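July, open day at Utdale
Notebook, sim bench

Doors opened at 10:00. Nima Bakhtiari had the Yen workstation running by then, with the chess scene loaded and the big monitor turned toward the aisle. I took the Clemix laptop as a spare and didn't need it.

First group was from Pliltitham, 6 people, mostly technicians. They wanted to know how the scene is put together, so I skipped the slides and went straight to the scene tree. Showed them the arm on its pedestal, the table, the board and the pieces, then switched the collision shapes on and off. Good questions about the fingertips. One of them asked what friction value we use on the chess pieces and I had to look it up. Add it to the handout.

Second group was larger and wanted to see it move. Ran the pick routine at 57 percent speed. At 100 the motion is hard to follow on the monitor and people miss the approach. Used seed 3868 all day so that every group got the same layout.

Problems:
- From the default viewpoint the wrist blocks most of the board when the arm is in close. Two visitors asked where the rest of the pieces were. Nima wants a second view from the right side of the table. Agreed, I'll set it up.
- Shadows made the viewer lag when the window was full screen. Dropped the shadow resolution one step and left it there.
- Reset key is next to the pause key. I hit it once in the middle of an explanation. Remap.

Nima took the last group alone while I copied the logs over. Handout needs a joint diagram before we do this again. Scene file is saved under the open day name; please don't edit it, make a copy.

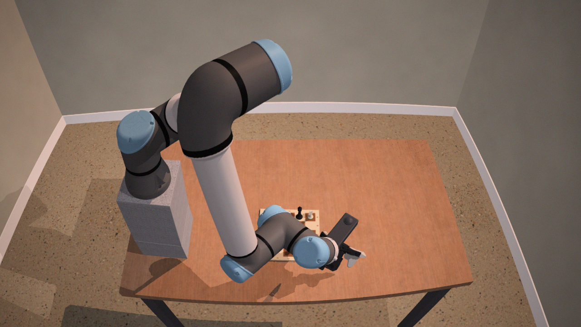
Chess scene, default viewpoint, gripper to the right of the board.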